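Home Columns Food Letters Archive Contact

In praise of the bad kitchen

November 2019

My sister-in-law has just had her kitchen done, and it is gorgeous, and I can't cook a thing in it. Everything lives behind a door with no handle. You press a panel and hope, and what you get is the bin, or the dishwasher, or (once, memorably) a drawer with a second drawer hiding inside it. I was after a teaspoon. I gave up and stirred my tea with a fork.

I'm putting in a word for the other sort of kitchen, the sort I rent. It has 2 power points, one of them behind the fridge. The bench is too low and the oven runs hot on the left, so I turn the tray halfway through and I don't even think about it any more. My landlord, Gilles Besson, offered to rip the lot out in February and I heard myself say no thanks, mate, leave it. He looked at me like I'd knocked back a lottery win!

I do know the arguments on the other side. My friend Nabila Shawky has a bad back and says she'd swap her firstborn for a bench at a sensible height, and fair enough. Nobody should be hurting themselves over a pot of spuds. Fix the bench, fix the dodgy wiring, put in a decent light over the sink. I'm all for it.

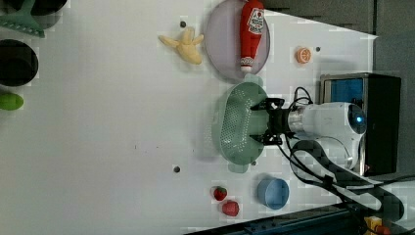
What gets my goat is the rest of it, the idea that a kitchen has a use-by date. I went along to the Murar showroom with Kumudini Sarkar last winter, mostly for the free coffee, and the bloke there asked how old her cupboards were. Nine years, she said, and he winced. Nine years! I've got tea towels older than that. He quoted her 656 dollars for a tap. I'm sure it's a lovely tap, but the water that comes out of it is the same colour as mine.

And people cook beautifully in terrible rooms. The best meal I ever ate was in a share house in Timent, where Agathe Sabatier fed a whole crowd of us off a camp stove because the gas had been cut off. Lentils, burnt onions, a lemon off the neighbour's tree. We sat on the back steps with our bowls on our knees and went back for more until the pot was scraped clean. I've tried to make those lentils at home plenty of times and they never come out as good, although I suspect I'm too stingy with the onions.

So if you've got 200 dollars burning a hole in your pocket, buy a good knife and have some people over. Let them stand in the way while you cook. Let them hunt for the teaspoons, which in my place are in the jar by the kettle.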